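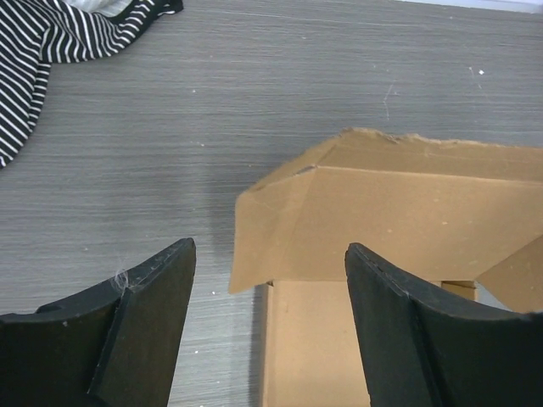 Cardboard at close quarters: a wrist-camera view from Prillell, with an open box and a striped cloth on the bench. Picture: Duriven

DURIVEN OPENS ORDERS FOR PRILLELL, A ROBOT KIT FOR BOXES THAT HAVE SEEN BETTER DAYS

Bench-top arm, gripper and wrist camera offered on monthly hire to small returns rooms

17 Jul 2025
By Zihan Shi, Duriven Press Office

LUVARD – Duriven has opened orders for Prillell, a bench-top kit that folds back the flaps of used cardboard boxes, holds them open and closes them again when someone has dealt with whatever was inside. The company accepts that people have been doing this without assistance for as long as there have been boxes. It would point out that few of them have enjoyed it.

The kit consists of a single arm, a two-fingered gripper, a small camera mounted at the wrist and a control unit that fits under a desk. It is aimed at returns rooms, repair counters and hire shops, where goods come back in whatever the customer had in the cupboard under the stairs.

Most box-handling machines are built for new cartons, which arrive flat, square and all the same size. Prillell was designed for the other sort. It looks for an edge, works out which way the board is leaning and brings the fingers in on either side of it. If the flap has gone soft, or has a crease where no crease was intended, it slows down.

"We spent the first months teaching it with lovely clean boxes from the stationery cupboard," said Evelien Van Beek, head of product at Duriven. "It was superb. Then we gave it one that had been through the post twice and it behaved as though it had been handed a live badger. We stopped using the lovely boxes after that." 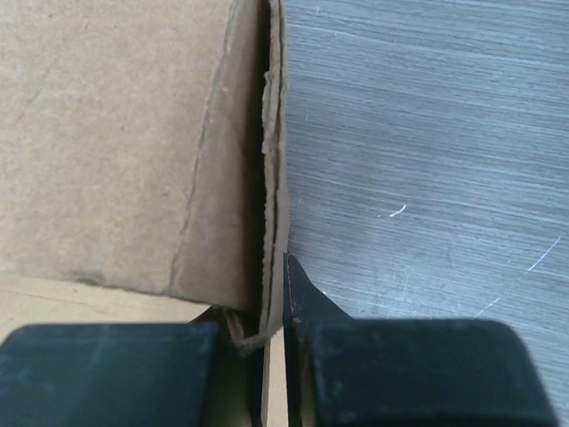

A torn edge is the hardest part of the job. Once the layers of corrugated board start to come apart, there are two edges where there used to be one, and a gripper that picks only the outer paper will peel it off like the lid of a yoghurt. Prillell closes lightly first and checks its hold before lifting. If it isn't satisfied, it lets go and tries again further along. After a third failure it stops and puts on an amber light, which the design team calls "asking nicely".

Macaraeg, a party and catering hire firm with a returns room in Luvard, had a Prillell on trial through the spring. The arm was given 818 boxes, of which 341 had at least one torn or crushed flap. Staff were asked to keep a written log of every amber light. They also kept, unasked, a second log of remarks made to the arm, extracts from which Duriven has decided against publishing.

The trial led to several changes. The approach to inside corners is now slower, after the early version showed a tendency to push the whole box gently off the bench. The stop button has been moved to the front. A cheerful chime that marked each finished box has been removed altogether, at Macaraeg's request, and the request was put quite firmly.

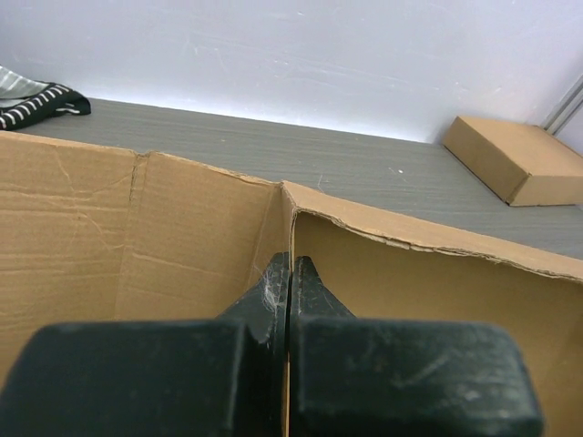
Duriven Press Information – Page 2 of 2

Prillell will handle up to 80 boxes an hour, depending on their size and general morale. It works on any flat bench that doesn't wobble and needs an ordinary wall socket. The bench doesn't have to be cleared of everything else, though loose items should be kept out of the arm's reach.

There are things it won't do. It doesn't cut tape, so sealed boxes must be slit by hand before they reach it. It doesn't lift a full box, and it has no opinion on whether the contents are what the label claims. Boxes that have been thoroughly soaked should go straight to recycling, where they will be happier.

"People ask if it will replace anyone," said Van Beek. "It holds a flap. I have met a good many people who work in returns and not one has told me that holding the flap was the part they came in for."

Hire costs £762 a month, including delivery, setting up, a morning's training and replacement fingers when the first pair wears out. Fingers are swapped with the hex key supplied. A second hex key is also supplied, Duriven having met customers before. The minimum hire is three months, and the first kits will go out in October.

Demonstrations can be booked at Duriven's Luvard workshop on weekday afternoons. Visitors are encouraged to bring a box of their own, the worse the better. Boxes will be returned at the end of the visit unless the owner would prefer otherwise.

ENDS

Notes to editors

Duriven makes small handling machines for workshops and stockrooms. Prillell is its first product for cardboard.

Evelien Van Beek is available for interview. Requests for further pictures, or for the loan of a kit for review, should go to Zihan Shi at the Duriven Press Office, Luvard. Reviewers will need to supply their own bench.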